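Kimthorpe Repair Workshop
Progress report to the Skenen Fund, second period
November 19, 2024

Summary

The workshop has been open on its new hours throughout the period. The room is finished apart from the lighting over the back bench, and the parts library has started lending. Spending is within the agreed budget. One item, the printed catalogue, is behind.

The room

The wall panels went up in October, in white as agreed, and the old shelving was taken down at the same time. We kept the brown wooden table and did not buy the steel one in the original application. The saving of £929 has been moved to the parts budget, as cleared with you by email. The floor was patched in two places near the door – the rest was sound and has been left alone.

The back bench lighting is on order from Prosser. They have given us a delivery date twice and missed it both times. If the fittings are not here by the end of the month we will ask for the deposit back and buy elsewhere.

Parts library

Sullero delivered the sorted stock in five crates. Most of it is brackets, housings, feet and knobs from household appliances, with a smaller quantity of bearings and belts. Everything has been put into drawers by type and not by make, which was the main change people asked for after the first period. Belts are still in their crate until we have hooks for them.

Lending is simple. People bring the broken part, match it at the table, and sign for what they take. Parts that don't fit are to come back within two weeks. Returns have been slower than we would like and we have put a reminder on the sign-out sheet.

Catalogue

The catalogue is behind because the unmarked plastic parts take far longer than expected. Metal parts usually have a number stamped on them and can be looked up. We have now agreed a short form of words for each shape so that entries can be searched.

Next period

Finish the lighting, hang the belts, complete the entries for plastic parts and print the first catalogue. No change to the budget is requested.

The entries for unmarked plastic parts are written from the part itself, with the main feature first and any fixing holes after it. Colour goes at the end, as so many are the same. Under this wording the piece held over the table is entered as "short upright boss, hollow centre, flatter base with rounded lobe and hole, black".

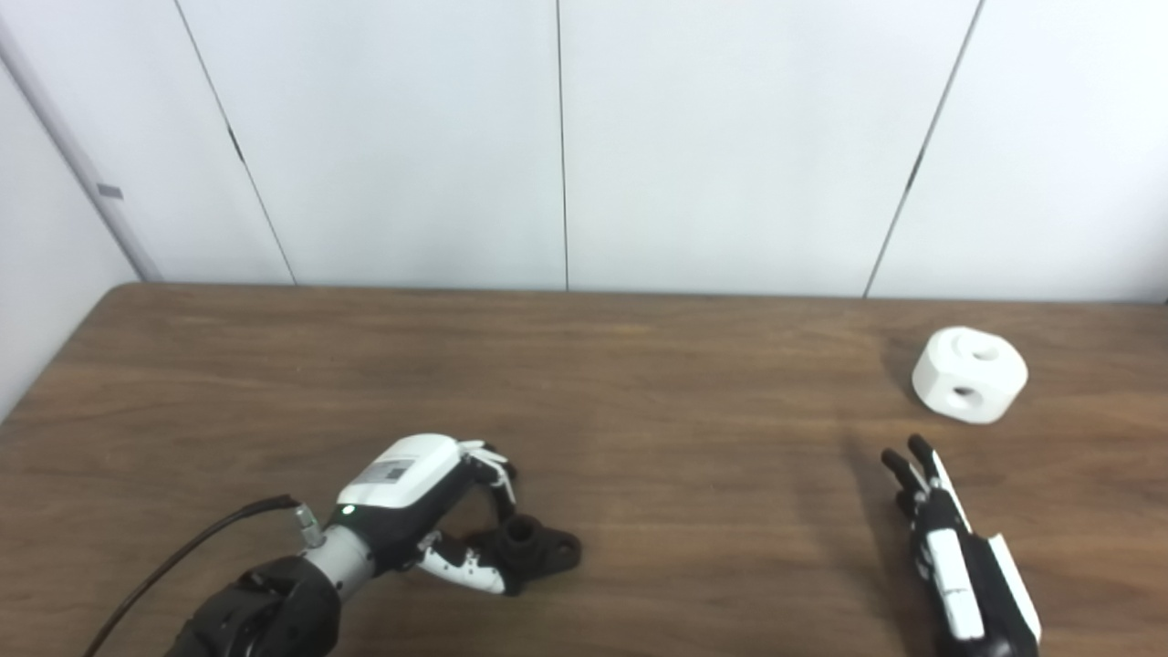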